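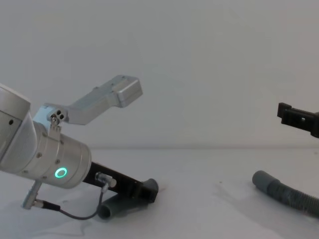
Green light ring on the wrist of a silver robot arm.

The Marsh Behind the Gate
June 2020

If you drive out of Dedcombe on the old shore road, past the grain store and the church with the blue door, you come to a place where the land on your left is lower than the water on your right. It takes a moment to notice. The road runs along the top of a bank, the bank is covered in ordinary grass, and on one side the Wusa slides along brown and full toward the bay while on the other, a good deal further down, there are fields. Cattle look up at you from the bottom of what ought to be the river.

For most of my life I thought of those fields as the natural state of things. I learned to ride a bicycle on that bank, and fell off it more than once on the soft side. My grandmother, though, called the whole stretch "the marsh" until the day she died, and as children we thought she was confused, because there was no marsh there, only grass and thistles and a long straight ditch with a concrete box at the end of it. She wasn't confused at all. She was just using the older map.

The concrete box is the Kinnear gate. It was put in 51 years ago at the mouth of Kinnear Creek, and it works in the simplest way you can imagine. A heavy flap hangs over the end of a big pipe. When the tide drops, the creek pushes the flap open and drains out. When the tide rises, the river pushes the flap shut and the salt water stays where it is. That's the whole machine. With one flap and a lot of bank, the county turned 500 acres of salt marsh into pasture, and everyone agreed it was a fine piece of work.

And for a time it was. The first hay crops off the new ground were the sort that people still mention in the feed store. Marsh soil that has been drained is rich stuff, black and crumbly, full of everything the tides have dropped on it for centuries. Families who had been scraping along on the stony ground up at Kanemlow moved cattle down in spring and brought them home fat in the fall. I don't want to make light of that. It's easy, when you like herons, to forget that somebody's school shoes were paid for by a field with no herons in it.

The trouble with drained marsh is that it sinks. The peat dries out, the air gets in, and the soil quietly rots away to nothing, a little every summer. You can see it at the field gates, where the posts stand up out of the ground as if they had been growing, with a dark band showing how deep they used to go. The lower the fields sank, the harder it was to get the rain off them. By the time I was in high school the bottom end was under fresh water most winters, and rushes had come in where the hay had been. The farmers dug the ditches deeper. That dried the peat further, and the peat sank again.

The creek changed, too. Older people in Dedcombe talk about the herring coming up the Kinnear in such numbers that you could hear them from the bridge, a kind of pattering like rain. A fish that wants to go upstream on a rising tide has no use for a gate that shuts on a rising tide. A few got through on the ebb, when the flap was open, fighting the full rush of the pipe. Most went elsewhere or went nowhere. Behind the gate the water grew warm and still, and in August it smelled, and the color of it was something between tea and rust. Drained salt marsh can do that. There are sulfides in the mud which are harmless as long as they stay wet, and turn to acid when they don't.

So when the flap's hinge cracked one January and the county engineers came out to look at it, they found themselves asking a question that hadn't been asked in all the years since the thing was built. Did anyone want it fixed?

I went to the first public meeting on the subject with a notebook and a bag of doughnuts, expecting, I suppose, a fight. There was shouting, certainly. One man held up a jar of topsoil and asked whether we knew what it was worth. A woman behind me wanted to know about mosquitoes, and she wanted to know about them for quite a long time. But what struck me was how many of the farmers on the low ground had already made up their minds that it was finished. They had been pumping, at their own expense, for years. They knew to the inch what the winter water did. What they wanted was to be asked politely and paid fairly, and to be sure that the tide, once let in, would stop where they were told it would stop.

That last point is where most of the work has gone, and it's dull work, which may be why you haven't read much about it. You can't simply take the gate off. The fields are now so much lower than the marsh that was there before that a full tide let in all at once would make a lake, and a salt lake with no plants in it is no good to a herring or a heron or anyone else. It would also run up to the back doors of the houses on Kanemlow Lane. What the county settled on, after a great many evenings in that hall, was a gate that closes later. The new flap has a float on an arm. It stays open as the tide begins to rise, lets in a certain depth of salt water, and then swings shut. The depth can be set with a pin, and moved up a notch whenever people are ready.

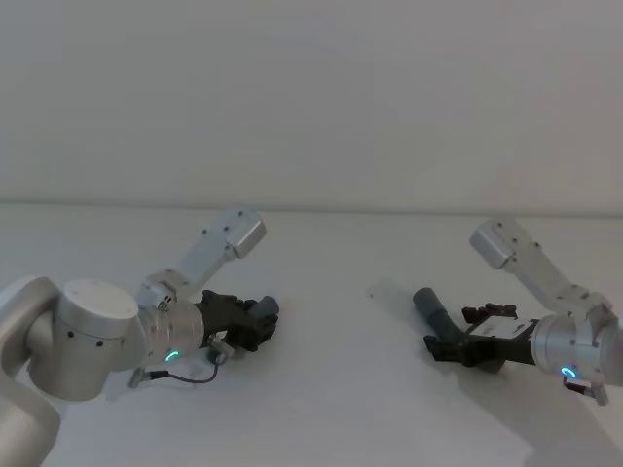 Two robot arms reaching toward each other across a white tabletop.

The first notch was a very low one. I walked out on the morning they opened it, and I'll confess that I had dressed for an occasion. There wasn't much to see. Water came through the pipe with a glugging noise, spread along the bottom of the ditch, turned around after a while, and went out again. A dog barked at it. Somebody had brought a thermos. An hour later most of us had gone home for breakfast, and the creek had had its first proper tide since before I was born.

What happened next happened slowly, and I have enjoyed the slowness more than I thought I would. The thistles nearest the ditch went yellow, then brown. The freshwater rushes died back in great untidy mats – it looked dreadful, and there were letters in the paper saying so. For the whole of one summer the lower end was bare mud with dead sticks in it, and anyone who had been against the plan could stand on the bank and point. I had been for it, and I had my doubts. I'd walk the dog out there in the evening and come home and say nothing much.

Then came the glasswort. If you don't know it, it's a funny little plant, like a bunch of green pipe cleaners, salty and crisp if you nibble it, and it turns a wonderful red in the fall. It came up along the tide line in a strip no wider than a hallway runner. Behind it, the year after, came cordgrass in round tufts, and the tufts spread until they touched. Cordgrass is what really builds a marsh. Each stem slows the water down by a hair, and slow water drops its mud, and the mud lifts the ground. Put a paving stone down among the tufts and come back after a winter and you'll have to feel around for it with your fingers.

When the ground rises, the pin can go up. That is the bargain between the county and the river, and they've kept to it patiently, letting the marsh climb and then letting the tide climb after it. There are now two settings, a lower one for the stormy part of the year and a higher one for the rest, and the houses on Kanemlow Lane have a new bank behind them with a path on top. The woman who asked about mosquitoes walks it most mornings. She tells me there are fewer than there used to be, and that she would still like it noted that she asked. The small fish that come in with the salt water eat the larvae, so she may well be right on both counts.

The herring have been slower to make up their minds. A net set across the pipe on spring evenings gives some idea of what is going through, and this year it held 85 in a single night, where in the last years of the old flap there were nights with none. That's a long way from pattering like rain. Still, fish that hatch in a stream tend to come back to it, and the ones going up the Kinnear now are mostly young. People who know about these matters use words like "encouraging" and then look at their boots.

There are things left to argue over. The upper fields, above the second culvert, are still dry enough to graze and their owners would like them to stay that way, and I can't say I blame them. Some of the peat is so badly sunken that it may never come up to the level of good cordgrass, and could spend the next century as a shallow pool. The ducks don't seem to mind. Down the coast, beyond the mouth of the Wusa, there are other creeks with other flaps on them, most of them as old as ours, and their hinges aren't getting any younger either. A group from one of those towns came up to Dedcombe in the spring to look at the float and the pin. They asked sensible questions about cost, and it rained on them all afternoon.

I took them as far as the bridge, where you can lean on the rail and look straight down into the creek at the turn of the tide. The water there has cleared a good deal. You can make out the old ditch bottom, which was dug as straight as a ruler, and you can see that the creek has started to leave it, cutting off toward the left in a loose curve. When I got home I dug out my grandmother's map and spread it on the kitchen table, with a mug on each corner. There's a bend marked on it in that same place, with a pencil cross beside it and the word "eels."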